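Small Press & Translation Board > Rights and Contracts > Translator credit on the cover: ask for it or let it go?

marginal_gloss
Original poster

I have an offer from Remholm for a middle grade novel, my third translation and my first with them. The contract is mostly fine. The rate is what I asked for and there's a small royalty after the advance earns out. What it doesn't have is my name on the front cover. The clause says "the Translator shall be credited on the title page and copyright page."

My first two books were with Kravets, who put translators on the cover without being asked, so I've never had to bring it up. Do people push on this for children's books? My editor seems nice and I don't want to start off on the wrong foot over 4 words of type.

The book is 145 pages, if that matters to anyone.

hollisreads

Push. It costs them nothing. Ask before you sign, in the same email as any other changes you want, and don't apologize for it. I write "please amend clause 7 to read: title page, copyright page and front cover." Mostly the answer is yes. Twice it was no and I signed anyway.

Leen Abu Hammour

I agree with asking, but I'd ask for more than the cover. Get the wording to cover the catalog, the publisher's website and the metadata they send out to retailers. I had a picture book where my name was on the cover, fairly large, and on every online listing the field for translator was blank. Libraries pull from that feed. So do the people who put together award longlists.

I now paste in a line that says the translator will be named "wherever the author is named, including in metadata, catalogs and publicity copy." They sometimes strike "publicity copy" and leave the rest.

tin_whistle

Going to be the odd one out. I was on the publisher side for a long time, in a house that did a lot of YA in translation, and the sales reps really did not want translator names on the front of books for younger readers. Their view was that a bookseller sees "translated by" and puts it in a different mental pile. I don't say they were right. But it isn't true that it costs nothing. It was a fight inside the building every season, and if an editor has only so many fights, I'd rather she used hers on getting my book a proper print run.

hollisreads

Did anybody ever measure that?

tin_whistle

No. It was what the reps said.

hollisreads

So it's a feeling that some reps had.

tin_whistle

Most of what goes on a cover is decided by a feeling that some reps had. I'm telling you how the meeting goes.

marginal_gloss
Original poster

Thanks, all of this is useful. Leen, can I borrow your wording? I hadn't thought about the metadata at all. I just looked up my first book and I'm listed as an illustrator on one site.

Leen Abu Hammour

Please do. And write to Kravets about the illustrator thing, they can correct the feed at their end. It took mine a few weeks to show up everywhere.

Ivan Karpenko

I translate mostly older teen and some adult crime. My experience with the back cover compromise: if they refuse the front, ask for the back cover with a two-line bio on the flap. Herkona offered me that when I asked for the front, and in the end I thought the bio did more for me than the name would have. Two schools wrote to me after reading it to ask about visits.

On the royalty – check what it's calculated on. "Net receipts" and "list price" are very different numbers and the contract will not explain which one is better for you.

marginal_gloss
Original poster

It says net receipts.

Ivan Karpenko

Then ask what percentage, and ask if it covers ebook and audio separately. Audio is where I would look hardest now. A lot of the older templates don't mention it and you end up with nothing.

paperweight_kay

Different point. How much are they giving you for revisions? With middle grade I find the editor wants a second full pass, for reading level, and it isn't always in the fee. I did a 500-page fantasy where the "light polish" was most of a summer. My contract now says one round of edits is included and anything after that is by the hour.

tin_whistle

That's a clause I'd back before the cover one. Houses will agree to it because they don't expect to use it. 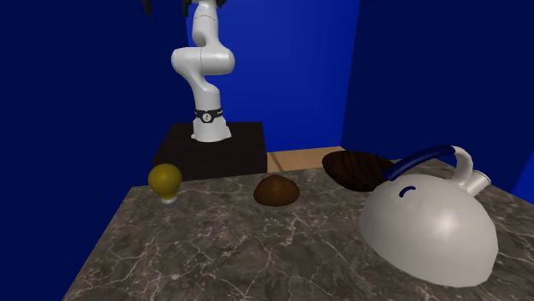
Update, and what I sent
marginal_gloss
Original poster

I wrote to the editor this morning. For anyone who finds this thread later, this was my list:

Front cover credit, with back cover plus flap bio as the fallback.
Name in metadata and catalogs, using Leen's line.
One round of edits included in the fee.
Audio royalty stated separately.
A PDF of the final proofs before they go to print.

She answered before lunch. Metadata, edits and proofs are a yes. Audio has to go to their rights person, who is out until July. On the cover she said the series design has only the title and author on the front and the designer won't want to change it for one book, but she'll take it to the cover meeting. She was perfectly pleasant about it.

hollisreads

Good result. "Series design" is the usual answer though. I'd reply and ask if the other books in the series are translations. If they're all by one author and you're the first translator, there isn't a series design that left translators off. There's just one that didn't need to think about it.

tin_whistle

I would let her go to the meeting first. She said she'd raise it. Give her a week before sending more arguments.

hollisreads

It isn't more arguments, it's one question she can take in with her.

paperweight_kay

I'm with hollisreads on this one. Editors like having something to carry into the room.

Leen Abu Hammour

Don't sign until the audio answer is in writing. People get told it will be sorted out in a side letter and then the side letter doesn't arrive. If they need you to start before that, ask for a short email confirming the fee and the delivery date, and start from that.

quillfeather_b

Slightly off topic, but has anyone here worked with Zenine? They've asked me for a sample chapter and they don't want to pay for it. It's a long chapter.

Ivan Karpenko

I did a paid sample for them, but that was under a different editor. I'd offer the first few pages free and quote for the full chapter. If they want the book they'll pay for the chapter.

quillfeather_b

Thanks. I'll try that.

tin_whistle

Unpaid samples should have their own thread, there's a lot to say about those.

marginal_gloss
Original poster

Sent hollisreads's question, in one line. The other books are all translations – same author, different translator, and that person isn't on the front either. So that's my answer on series design, I think. She still says she'll ask.

I've told her I'll take the back cover and the flap bio if the meeting says no. Waiting on the audio clause before I sign anything.

hollisreads

Who did the earlier ones? Might be worth writing to them. If you both ask, the reprints could be changed at the same time.

marginal_gloss
Original poster

I've found an email address. Will write tonight.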